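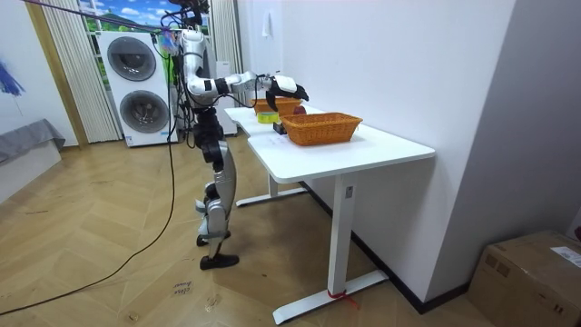 Can a humanoid handle sorting and laundry chores yet, or is fixed automation still the answer?

Posted by wiltard_bench in Home and Light Industrial Automation

I run a small linen and gift-basket business out of two rooms. The repetitive work is the same every day: items come off a table, go into wicker baskets, baskets go to a shelf, and the linens go in and out of a washer-dryer. I have been pricing a single-arm cell and, separately, reading up on full humanoids. The photo at the top is close to what I need done: two baskets on a desk, one small round item between them, a hand coming down from the far side. Stacked washer-dryer against the back wall, which is also how my room is laid out.

What I want to know:

Is pick-and-place into a soft-walled basket solved at the level where I could leave the room?
Does a legged base buy me anything over a wheeled one on a flat floor?
What about doors and drawers?

Budget is not unlimited. Throughput target is 200 items per shift, mixed shapes, nothing heavier than a bag of sugar. Wednesday is my high-volume day and I would accept running it by hand.

Romain Tessier

Taking these in order.

Pick-and-place of a single rigid object from an uncluttered tabletop is routine. A fruit-sized round item is an easy target if the hand can get its fingers around it without pushing it away first. Your difficulty is in the word "mixed." Every new shape is a new failure mode, and the failures are not evenly distributed. On a trial cell at Gakcombe we logged 261 attempts over one shift with three object types. Rigid items were fine. Nearly all the misses came from thin, flat packets lying flush with the table. We solved that with a foam mat, not with software.

Woven baskets cause two separate problems. The rim catches fingertips on the way out, and a light basket moves when touched, so the next placement is computed against a position that is no longer correct. Fix the baskets to the table with a locating frame or a strip of hook-and-loop. Do this whichever robot you buy.

Legs: on a flat floor, no. You are paying for balance control and accepting a fall risk. Look at the purple rope running up from the head area and the black cable across the parquet. If your room has no stairs and no thresholds, a wheeled base with a lift column reaches the same desk height and stays up when power is removed. Legs start to make sense when the building cannot be changed.

Doors and drawers: possible, slow, and sensitive to the handle. A porthole washer door needs a pull along an arc, and many controllers still fight the hinge. Budget a person for loading and unloading. Also measure the latch force before you talk to any vendor. They will ask, and most buyers do not have the number.

On leaving the room: I would not. Plan for one person within earshot who can clear a fault.

gakc_maint

Agree with most of the above. One addition on desks. If yours are the standing type on a single column each, check them for sway at working height. An arm that reaches far over the top and bumps the surface will move it, and two desks set end to end can drift apart at the joint. We bolted ours together with 2 flat plates and the placement error dropped enough to notice.

Cables too. Route them overhead or in a floor channel before anything walks or rolls.

Lu

get a wheeled one. we rented a Wulico for a month in May and it did the baskets ok but the towels were hopeless, it would pick up a corner and then just hold it there. folding took longer than me doing it. for the washing part I would not spend money yet

wiltard_bench

Thanks. Going with the wheeled base quote and fixed baskets, laundry stays manual. Romain, was the foam mat open-cell or closed-cell?

Romain Tessier

Closed-cell, 3 mm. Open-cell picks up lint and the packets start to stick.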